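The Pasta Shelf, and Other Small Victories
Posted 9/5/21

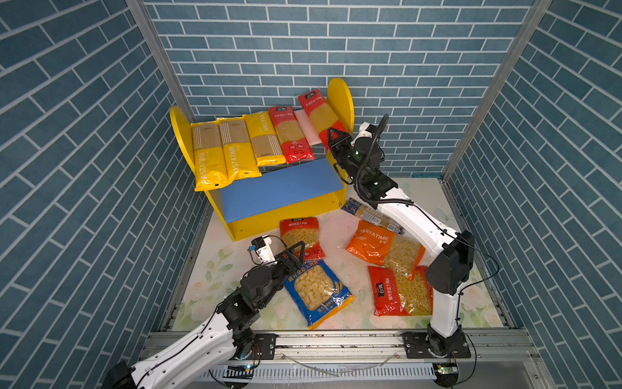
I have been rearranging dry goods since May, when Nandini Kurian told me my pantry looked like the back of a delivery van. She was being kind to the pantry and unfair to the van. 

Spaghetti, flat on top of the yellow shelf with the blue front. Three yellow packs of PASTATIME on the left, two red ones with Chinese characters on the right. I sort by color now. Hjalti Blöndal sorts by cooking time and is welcome to do it at his own house.

The brick pattern is wallpaper. Real brick was quoted to me at $384 and a lot of sighing. From across the room it fools my mother, who is not wearing her glasses.

Pale mat, leaves and flowers. I wanted something plain and came home with a meadow. It has grown on me.

The last red pack lies more crooked than its neighbors. I straightened it 13 times one evening and then made rice.

Still on the list: the lentils, the tea, and whatever is in the tin Hjalti brought back from his sister's. Eight people have offered opinions on the tin so far and none has offered to open it. Nandini wants labels on everything by the time she visits again. I have bought the pen.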